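2024-12-13

Subtitle bench, Herer ep 8. Picked up from Arturo's timing file. He had spotted everything through the rooftop talk, so I only did the last 20 lines and the end card.

Main trouble is still the pronouns. The two leads switch from the polite forms to the rude ones halfway through the fight and English has nothing for it. I tried using the first name before the switch and dropping it after. Reads okay. Adelmo wants a note at the top of the screen, but the line is already two rows long and on screen for 2175 ms. Left the note out for now.
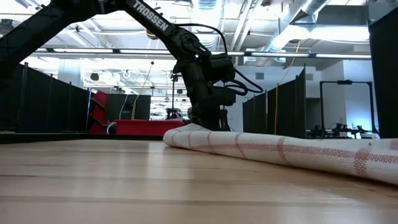

The song over the credits is a cover, and the lyrics on the fan page don't match what is sung in the second verse. I went by ear. Arturo Serra should check it before we burn anything in.

Render settings: bitrate 3000, same as the last episode. The first try drifted late after the ad break. I had loaded the Rurken cut, which keeps the sponsor bumper. Swapped to the Dedo cut and the lines sat right again.

Open:
- "phi" kept as is in eps 1 to 7, so keep it in this one
- font for Mạc drops the dot under the a, need another one
- Adelmo Palumbo has the preview for the next episode, no timing yet
- rename the old Rurken file so I don't load it again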